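Speaker notes — "House rules for handheld and arm-mounted data collection"
Gunorstead session, Tuesday, 17 slides

Slide 1. Title
Say who we are and what we run. Two sites, Hinolden and Gunorstead. Same rig design at both, different rooms. This talk covers the written practice we follow when people and hardware share a small room. It does not cover industrial cells with fences. Anyone who came for that should see the Bautista session after lunch.

Slide 2. Why we wrote anything down
For the first months there were no rules, just habits. Each operator had their own. When we compared recordings between sites, we could not tell which differences came from the task and which from the operator. Pause here. Ask who has a written procedure at their own lab. Usually a few hands.

Slides 3–4. Scope
The rules apply from the moment power goes on to the moment the last file is checked. They apply to visitors too. Mention that we are not a standards body and that our document sits below whatever your safety office requires. If the two disagree, the safety office wins.

Slide 5. Before power-on
Read the list out slowly, people photograph this one.
Walk the floor. Move chairs back from the working area.
Check that every cable has slack at full reach.
Check straps and mounts by hand. Pull on them.
Check the indicator light against the card on the wall.
Say out loud who is operating.

Slide 6. Cables
Spend time here. Most of our stopped sessions came down to a cable. The rule is that a cable may hang or it may be clipped, but it may not cross the space where a hand goes. Hinolden clips everything. Gunorstead leaves a loop near the wrist. Both are allowed. What we don't allow is changing from one to the other in the middle of a batch.

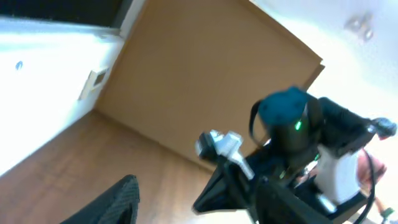

Slide 7. Hands
One person's hands near the hardware at a time. A second person can be in the room but stays outside the tape. If you need help with a mount, stop, say "stopped," wait for the answer, then let the other person step in. It feels slow for the first week. After that people do it without thinking.

Slides 8–9. Moving between positions
Set a speed you can hold and stay with it. Fast turns blur the wrist view and those segments are hard to label. We do not delete them. We flag them "transit" and keep them with the rest, with the start and end marked. Deleting was the old practice and it left gaps in the tracking that took a long time to explain to the people using the data.

Slide 10. Numbers
One batch is 1,250 episodes. In the last full batch, some 700 had at least one transit flag. People expect that to be low and it isn't. Most flags are short. Don't read the table aloud, just point to the bottom row.

Slide 11. Privacy
People get recorded even when no one means to record them. A hand or a sleeve is enough. So everyone who enters the room signs the form first, including whoever comes to fix the lights. Screens off, badges off, mail and paperwork out of the room. Review for faces is done by someone who did not run the session.

Slide 12. Naming and logs
We use Iltent for the session log. Any log will do as long as it has the operator's initials, the mount version and a free text field. The free text field matters. Half of what we learned about mounts came from one-line comments such as "cap loose, retightened."

Slides 13–14. Changes to the rig
Any new printed part gets a version number before it goes on. No exceptions for "just testing." If the part moves the sensor or the tracker, redo the calibration and start a new batch. This is the rule that gets the most complaints, probably in Q&A as well. Our answer — the calibration takes less time than the argument.

Slide 15. What we got wrong
The first version ran far too long and no one read past the start. The current one is 2 pages. We also had a rule about closed shoes that was missing for months. It's in now.

Slide 16. What we would like from others
Send us your flag names. If three labs agree on what "transit" means, the data can be combined without a conversion script. Same for stop words.

Slide 17. Contact and questions
Leave this up. Printed copies are by the door. If time is short, skip 13 and 14 and take questions from slide 11 on.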